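Steaming frozen buns in a small electric steamer pot – bottoms are soggy and they stick
Kitchen Help > Small Appliances
August 2019

Felby
Hello everyone. I have a small electric pot, white, with a steamer basket of stainless steel on top. I bought it second-hand and there was no booklet with it. I want to steam plain buns from the freezer for my breakfast.
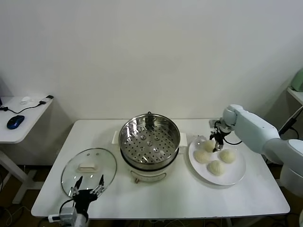 I fill the pot with cold water, put the buns in the basket, close the lid and wait 15 minutes. The tops come out nice, but the bottoms are wet like a sponge, and some skin stays on the metal when I lift them. I tried oil on the tray. It helped a little, but I did not like the taste.

My second doubt is the number of buns. Is it better to do all of them together, or fewer and leave more space? I have no gas stove in my unit, so please don't recommend a wok. 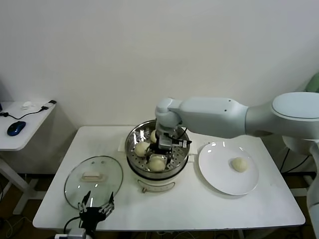

Also I am not sure when I should move them to the plate. My aunt always waited, but she used bamboo and maybe it is a different matter. Thank you in advance.

Rusu
just microwave them with a wet paper towel, 2 minutes, done. never bothered with a steamer

Belleteck
I have used this type of pot for some years, so I will try to answer in order.

Water first. Keep the level well below the tray. If it is too high, the boiling water jumps through the holes and the buns drink it from below. Let it boil before you put the buns in, then start your timer.

For the sticking, cut a square of baking paper for each bun, a little bigger than its bottom. Please don't cover the whole tray with one sheet – the steam must pass.

The lid is the other trouble. Glass collects drops on the inside, and when you lift it quickly they all run onto the buns. Lift it straight up, carry it level to the side, and only then tip it over the sink. Mind your fingers near the vent holes.

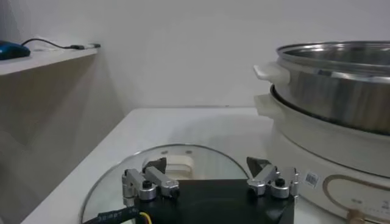 Glass lid laid flat next to the steamer basket.

About the number: my basket takes 6 small ones, but I do fewer, as they grow and glue themselves together. A finger of space is enough.

When the time is finished, switch off and leave the lid on for 2 minutes more. If you open it at once, the skin can wrinkle. Then move them one by one to a dry plate and don't pile them.

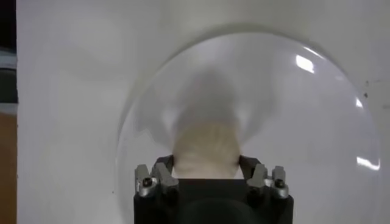 A big round plate gives plenty of room.

If the bottoms are still wet after all this, turn them on their side on the plate for a moment. I do it every morning and it works.

Felby
Thank you Belleteck, very clear! My water was too high for sure. I will buy baking paper today and try tomorrow.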